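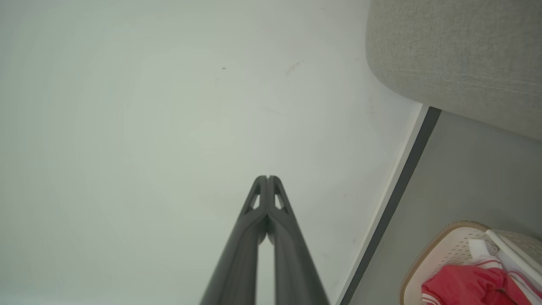
Bratach Residence – Common Room Safety and Condition Checklist
Inspection date: February 13, 2020
Property manager: Altetby Housing Services
Areas covered: walls, floor edges, seating, outlets and cords, walking routes

This checklist is completed for each common room before the room is released for the next term. Items are marked Satisfactory, Monitor or Action Required. Comments are recorded in full so that the next inspector can compare.

1. Wall surfaces
Result: Monitor
The off-white wall is marked in several places. The marks are small and are treated as wear. Wall to be washed with mild soap and a soft cloth before any decision on repainting. The previous checklist, from December, also recommended washing, and no entry shows that it was carried out.

2. Baseboard and trim
Result: Satisfactory
The strip was checked by hand along the section that can be reached without moving the seating. It is firm and has no sharp ends. The section behind the seating was not checked and is carried forward.

3. Floor
Result: Satisfactory
The grey floor is even underfoot. No lifting was felt at the wall line. Only the cleaner listed in the Bistdale product binder may be used, as wax finishes are not permitted in common rooms.

4. Upholstered seating
Result: Monitor
The grey fabric is to be vacuumed, including along the seams. Seating must stand at least 5 cm clear of the wall so that the baseboard can be cleaned and the air can move behind it. Fire labels are to be read and recorded when the piece is next pulled out – the label was not reached on this visit.

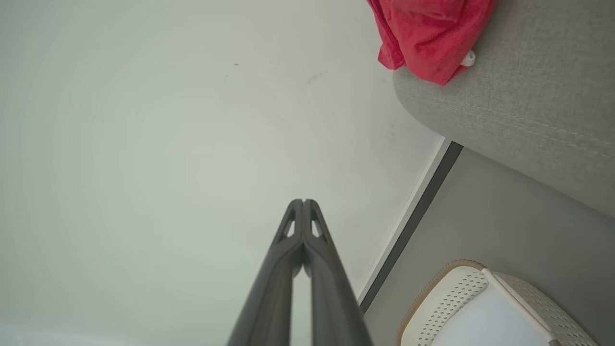
The same visit should be used to check the feet of the seating for missing pads. Staff are reminded that upholstered pieces are to be lifted by two people and never dragged. Replacement pads are held in the supply room and must be signed out.

5. Outlets and cords
Result: Action Required
The small white box low on the wall, near the left corner, is to be identified by the electrical contractor, Ruiz-Ortega, and added to the room plan. Until that is done, nothing is to be plugged in or disconnected at that point. Any cord in the room must be kept off the walking route. Cords may not be run under seating or held down with tape.

6. Frames and items on casters
Result: Monitor
Low metal parts near the wall are a trip and shin hazard. Items on casters are to be parked with the frame against the wall and the wheels locked, where locks are fitted.

7. Laundry baskets and loose items
Result: Action Required
Baskets may be used in the common room while laundry is being folded. They may not be left on the floor afterward. The walking route must be kept 90 cm wide at all times, and 100 cm where a resident uses a walker. Handles are to be checked for cracks before a basket is carried full – a cracked basket is to be taken out of use the same day.

Comments received

Residents and staff were invited to comment on the draft before it was filed. Remarks on item 7 are included below the item they concern.

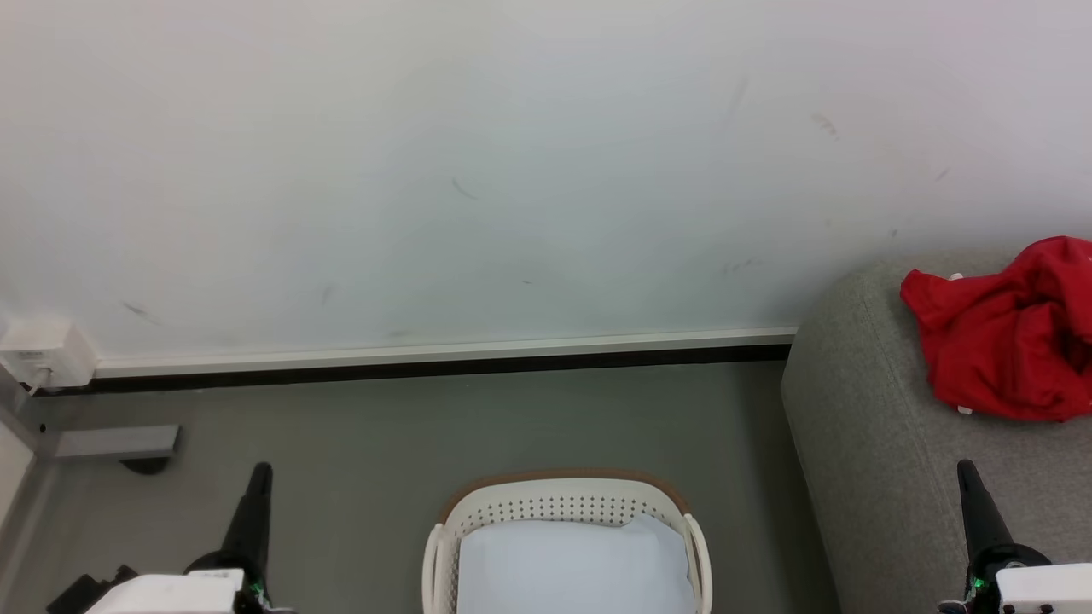

Altetby Housing Services replied that it accepts the rule on baskets but asks for a shelf or low bench, as some residents cannot bend to the floor and will otherwise leave their laundry on the seating. It also asks that the 90 cm route be marked on the room plan.

The request for a bench has been passed on with the room plan changes. Items 5 and 7 are to be closed within 7 days of the inspection date. Items marked Monitor will be looked at again on the next regular visit.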